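Kolář Workshop members complete second stage of Viritik gripper build

The Kolář Workshop has announced that members of its Thursday build group have completed the second stage of Viritik, a shared project to design and assemble hand-held grippers for use in home automation. The work has been carried out on the workshop's premises since July.

The stage covered the outer housing, the grip and the mounting points for the jaws. Members began with housings printed to a common pattern and then fitted them by hand. According to the workshop, 46 members have registered for the project, and the cost of parts to date stands at €3,760. The sum was met from membership fees and a grant from Drokus, a local supplier of fasteners and bearings.

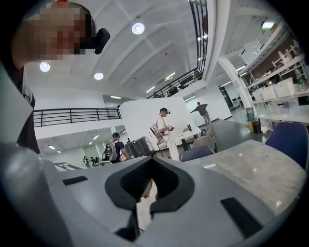 Workshops and Making

Handling sessions take place on the main floor, beneath the mezzanine, where members carry the grippers and wear small head-mounted devices. The sessions allow the group to judge the weight and balance of each unit before any changes are made to the pattern.

Jozefína Kuruc, who coordinates the project, said that the grip had required the most revision. "The first housing was comfortable for a few minutes and tiring after that," she said. "We moved the weight back towards the wrist and rounded the edges. Members with smaller hands asked for a shorter reach, and the present pattern includes it."

The third stage will concern the control board, for which the group intends to use the open Nukton design. Members will be able to build a unit at home from a parts list, or to assemble one at the workshop under supervision. Two introductory evenings are planned, the first of them on 22nd August.

Places are open to members and to residents of the district aged 16 and over. Applications should be made in writing to the workshop office. Tools will be provided, and participants are asked to wear closed shoes.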